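The Long Life of a Cleaning Cloth

Before paper towels took over the kitchen, most homes ran on a drawer of rags. In some towns they still do.
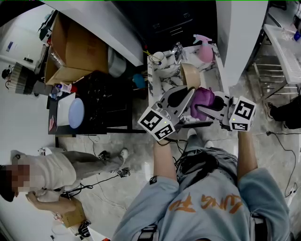

A purple cloth at a marble-patterned counter. Colored cloths are now more common in kitchens than the old white ones.

The rag drawer in my grandmother's kitchen was the second one down, left of the stove. It held old undershirts, halves of bath towels, a flannel sheet cut into squares, and a few dish towels that had gone too thin to dry anything. She bought soap, vinegar and baking soda. I never knew her to buy a cloth.

Most people buy them now, when they use cloth at all. A roll of paper towels does the same work and goes in the trash, and for two generations that has been a good enough deal. But the cloth has been making its way back, and a few small businesses have been built on it.

One of them is Ekinci, a laundry and textile sorting shop in the river town of Brelholm. The shop began as a plain commercial laundry, washing tablecloths and aprons for restaurants. Linens wear out, and the laundry used to pay to have the worn ones hauled off. Then it started cutting them up. Last year it sold 1,540 bundles of wiping cloths, tied with string and priced by weight, mostly to garages, print shops and house painters.

The sorting happens at a long table in the back. Cotton goes in one bin and blends in another. Anything with a zipper, a button or a heavy seam goes to the end of the table, where the hard parts are cut away. Terry cloth is kept apart for households, who like it for floors and spills. Old tablecloths are the best for glass, as they have been washed so many times that there is no lint left in them.

Painters want white. Dye can come out in thinner and end up on a door, and a painter who has had this happen once will pay extra not to have it happen again. Mechanics do not care about color and take whatever is cheapest. Print shops are the hardest to please. They want soft cotton, no seams, cut to the same size every time.

Home kitchens are a different market, and a newer one. Wonon, a cleaning goods store two streets over from the laundry, gave up half an aisle of paper products to make room for cloths. It stocks cotton squares, waffle weaves and the thin synthetic kind sold in bright colors. The colors help people keep jobs apart. A household might use one color for the sink and counters, another for the bathroom, and a third for the car.

The synthetic ones clean well. Their fibers are very fine and pick up dust without any spray, and they dry quickly on a hook. They also shed tiny bits of plastic in the wash, which cotton does not. Fabric softener spoils them by coating the fibers, and a hot dryer can stiffen them for good. Cotton puts up with nearly anything, but it stays damp longer, and a damp cotton cloth left in a heap will smell by the next day.

The smell is the main reason people give up. Shoppers come back to the store with cloths they washed last week that already smell sour, and the trouble is usually at home, in a closed hamper or under the sink. The store hands out a printed card with its advice. Rinse the cloth when you finish with it. Wring it hard. Hang it open, not folded over the faucet. Wash in hot water if it is cotton, and do not stuff the machine.

A cloth used on raw meat juice should go straight to the wash. One used with oil-based stain or linseed oil should never be balled up in a can or a drawer, as it can heat up and catch fire without a match anywhere near it. Lay it flat outdoors to dry, away from the house, and follow your town's rules for getting rid of it.

On cost, the cloth does well but takes its time. A set of 30 cotton squares will carry most families for years. The wash adds very little if the cloths go in with the towels. People who keep both tend to use paper for the worst messes, like bacon grease or whatever the cat brought up, and cloth for everything else.

Up the valley in Trorasholm, the town library has taken up the subject in its own way. It holds a mending evening in March, and one table is set aside for things past mending. People bring pillowcases and T-shirts and learn to cut them so the edges do not fray. Knit fabric needs no hem at all. Woven cotton should be cut with pinking shears or stitched once around.

My grandmother did neither. She tore hers along the grain, with a small cut at the edge to start the rip, and the loose threads came off in the first wash. I have four of her flannel squares left. They are gray and nearly see-through, and I use them on the windows.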